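Switching cash savings out of Undard: worth it or not?

Plollport Money Forum > Savings and Banking

marlow_t
I've had an easy access account with Undard since they opened to new savers. They wrote in April to say the rate is going down again.

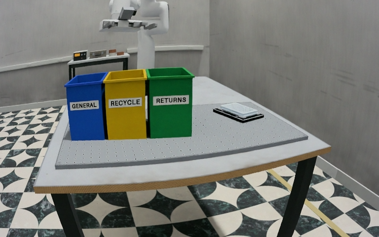

On what I have in there the drop works out at £158 a year in lost interest. Stuleo pays more but wants 9 days' notice for withdrawals. Has anyone here used them, and is the notice period a nuisance in practice?

penny_drop
I moved to Stuleo last year. Opening the account was quick, but they asked for a second proof of address and that held things up. The notice period hasn't bothered me. I keep a bit in my current account for the boiler and the car.

Kestrel44
I wouldn't. £158 sounds a lot until you need the money in a hurry. My sister had a notice account when her roof went and she ended up putting the deposit for the work on a credit card. Easy access should mean easy access.

penny_drop
Then she had too much of it in the notice account. You can split it.

Kestrel44
You can, but then you aren't getting the better rate on all of it, so the £158 isn't £158 any more.

marlow_t
Fair point. If I left a third with Undard I'd be better off by less than that. I'd still rather have it than not.

Amarachi Wike
Check whether Stuleo and Undard share a banking licence before you split anything. If they do, the protection limit covers both together. It only matters if your total is near the limit, but people get caught by it. The licence holder is usually named in the small print at the bottom of the website.

marlow_t
Thanks. I'm nowhere near the limit, sadly, but I'll look.

dunlin
Has anyone looked at Sorrentino? No notice, and the rate is between the two. I got £277 from them last year and £421 the year before, though I had more in then as I hadn't bought the van.

penny_drop
Isn't part of the Sorrentino rate a bonus that runs out after twelve months?

dunlin
It is for new accounts now. It wasn't when I joined. You'd have to move again when it ends.

Kestrel44
Which is the whole problem with these accounts. They rely on you forgetting.

penny_drop
Put it in your calendar. It takes half an hour to move.

Kestrel44
You've just said they held yours up asking for proof of address.

marlow_t
I think I'll put most of it with Stuleo and leave the rest at Undard for now. Does Stuleo let you give notice through the app or do you have to ring?

penny_drop
App. There's a button under the balance. You can cancel the notice as well if you change your mind.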